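Thread: Start-of-day rules for shared manipulation cells -- what do you actually enforce?
Board: Lab and Light Industrial Robots > Standards and Practice

tagplate
Posted 4 April 2023

We have two small two-arm cells on tables, used by several people for handling soft goods. Shoes mostly, some bags. I have been asked to write the rules for them, and I want it to fit on one page so that people will read it.

What I have so far:

Speed limit for any new task is 200 mm/s at the tool until the person running it has signed the sheet. No hands inside the taped line while the arms are enabled. E-stop checked before the first run of the day. Joint zero checked weekly. Wrist camera lens wiped before every session.

What am I missing? I'm less interested in the big safety standards, which our integrator went through with us when the cells were set up. I mean the everyday stuff.

mkellan_72
Your list is fine but it has nothing on the object. You need a start condition for the thing being handled. Write down where it goes, which way up, and what state it is in. Otherwise two operators will run "the same" task and you can't compare anything.

Also put down who is allowed to change the gripper fingers. We had three kinds of fingertip in one drawer and people swapped them without logging it.

suqin_c
Agree on the start condition. I wrote the handling rules at Zosis and the shoe section ended up longer than the safety section. Laces are the reason. A lace is a loose cord next to a pinch point, and it's different every time someone puts the shoe down.

Our rule was that the state of the laces gets written on the run sheet before the arms are enabled. Tied or untied, tight or loose, and which side the ends fall on. You don't have to make them all the same. You have to write it down. 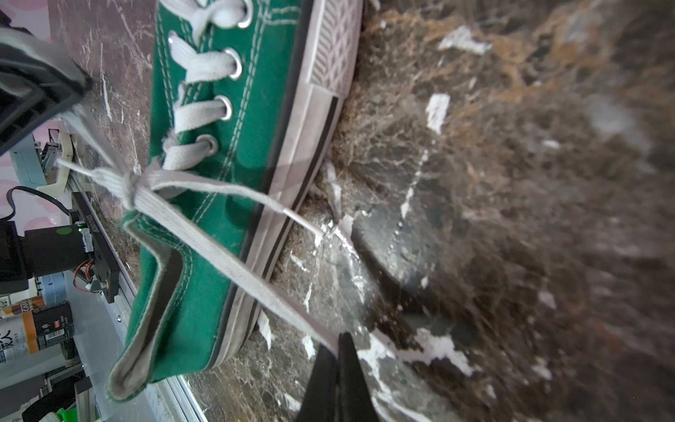

The second rule was about the fingers. Before closing on a shoe the operator checks that no lace end lies between the finger and the table. If one does, you stop, move it by hand with the arms disabled, and start the run over. You do not nudge it with the gripper. People hate this rule because it costs them a run, and I would still keep it.

Third, a run that starts with the shoe on its side is logged under its own code. We had it mixed in with upright starts for a long time and the success numbers meant nothing.

-- Suqin Cheng

brakeline
I don't agree with the "start the run over" part. If the whole point of the cell is to learn how to deal with laces, then a lace under the finger is part of the task. You're throwing out the cases you need most.

suqin_c
Then write it up as a separate task with its own limits on force and speed. I'm not against doing it. I'm against doing it by accident at full grip force with a sheet that says "pick up shoe".

brakeline
OK, that I can live with. But the rule as you wrote it says stop, and new people will read it as "never". I'd add a line saying when it is allowed.

tagplate
Thanks. I'll add a start condition box and the lace line. @mkellan_72 finger changes go in too.

Question on tabletops. Ours are plain gray now, but one group wants to use different surfaces, patterned ones included. Do I need a rule for that?

mkellan_72
Yes, but a short one. Record the surface. Check that it's fixed down and flat. A sheet that slides under a pushed object will ruin your data and can get dragged into the arm.

If you have touch-off heights stored in the program, re-teach them for every surface. A few millimeters is enough to drive a fingertip into the table.

krisz_illes
I do the cell audits at Kurholm, so I'll add what I write up most often. It is never the exotic things.

Drinks on or near the table. Every site says it has a rule and every site has a bottle somewhere. Put it on the page with a distance. Ours says no open or closed drink container inside the taped line, and "closed" is in there on purpose.

Cables. Any cable that hangs off an arm gets checked by moving the arm slowly through its full range with someone watching the cable and nothing else. Do it after any change to the mount. Coiled slack at the base should be tied to something that does not move.

Labels. If you have two arms, each one needs a label that matches the name in the software. Left and right are not enough, because people stand on both sides of the table.

Then the sheet itself. I audited one cell where 646 runs were logged and the surface field was blank on all of them. The field was on page two.

Krisztina Illés

gantry_dan
Going to disagree on the drinks rule. I think a rule everybody breaks makes the other rules weaker. We dropped ours and put a shelf by the door for bottles. Same result with less nagging.

krisz_illes
The shelf is a good idea and I'd take it. I would still keep the line on the page. When something gets spilled on a controller, somebody will ask what the rule was.

gantry_dan
That's a rule for the paperwork then.

krisz_illes
Partly, yes. Paperwork is what I get sent to look at.

oddbolt
Does anyone do anything about status lights? Our arms show green when powered and a lot of people take that as "safe to reach in". On ours it means no such thing.

mkellan_72
Read the manual for your arm, they are all different. Then print the meanings for your model on a card and stick it to the rail where people stand. We also say out loud "arms off" before anyone reaches in, and the other person repeats it. It feels silly for a week.

brakeline
Same here with the call and repeat. The one time I skipped it I got my knuckles tapped at low speed. No harm done, but I filled out the form.

tagplate
Here is the revised page. I'm leaving the object fields at the top after what Krisztina said about page two.

BEFORE ENABLING
Object, surface and start position written on the sheet
Lace or strap state written on the sheet
Surface fixed down, heights re-taught if it changed
E-stop tested (first run of the day)
Lens wiped
No drink containers inside the tape, open or closed
Fingertip type matches the log

DURING
200 mm/s or less until the task is signed off
Hands outside the tape
Loose end between finger and table: stop, disable, clear by hand, restart. Exception only for tasks written up for it, with force and speed limits stated
Call and repeat "arms off" before reaching in

AFTER
Arms parked and disabled
Failed runs kept and marked, not deleted
Mount or cable changes logged with name

WEEKLY
Joint zero check
Slow full-range cable check, 2 people

suqin_c
Good. I'd move the cable check so it is also done after any mount change. You have it weekly only.

tagplate
Missed that one, fixed in my copy.

gantry_dan
Where does the signed sheet live? If it's in an office it won't get filled in.

tagplate
Clipboard on the end of the rail. We scan it in August and again at year end.

krisz_illes
Scan it more often than that, please. Clipboards go missing.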